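Notes for the bench skills talk -- Stelios Alexiou

Slot is after lunch, so keep it moving. Water. Clicker. Don't start with the slide about me, they have the program.

Open with: hands up if there's a pipette lying flat on a bench in your lab right now. Wait for the hands. Then ask who put it there, and wait again, because that one gets the laugh. I want them thinking about their own bench before I say a word about mine.

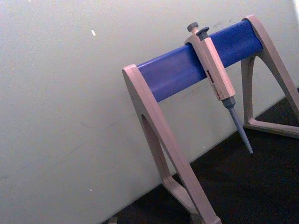
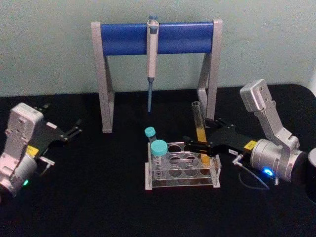 Okay, so the stand. I love a pipette stand, I really do, and I will try to keep this to five minutes (I went way over at the Burkeo meetup in April and they cut my mic). Two legs, a bar, pipette hangs off the bar. It's the dullest thing you can buy for a lab and it's the one I'd buy first.

Say why: you finish a transfer, there's still a bit of liquid up in the tip, and somebody calls your name. If you lay the pipette down, that liquid can run back into the barrel. Hang it up and it stays pointed at the floor where it belongs. Better still, eject the tip first and then hang it -- but we all know what happens when somebody calls your name.

Tell the Kouris story here. Short version! We sent a batch of pipettes out for service, the bill came back at 1064, and most of it was cleaning out barrels. I put that bill up on the wall over the sink and bought stands the same week. If they look sleepy, do the long version with the phone call.

Where to put it. Back of the work area, behind the tubes. You want your hand to go over the rack and come back without your sleeve brushing any caps. I used to keep mine off to the side next to the tip boxes and knocked it over all the time. Ask if anyone's left-handed -- last time a left-handed woman told me she had hers on the far right and had never thought about it, great bit of discussion.

Racks. I like the clear kind, you can see the level in a tube without pulling it out. Don't fill every hole just because it's there. At Fundum we had people cramming in tubes for three different jobs, and then you're reading labels with your nose practically on the caps. One job, one rack. Leave gaps.

Caps stay on until it's that tube's turn. And open tubes get held upright or they go in a rack, they do not get leaned on things. I say this to new people and they nod, and then I find one leaning on the tape dispenser.

Check: am I past minute 31? If yes, skip the Mevidby slides and go straight to the exercise.

Exercise: pairs, one stand, one rack, water with food coloring. Move 600 microliters from one tube to another, then your partner interrupts you with a question halfway through. Watch where the pipette goes. Do it twice and swap.

Paper towels are in the blue bag under the lectern. Hand them out BEFORE the food coloring.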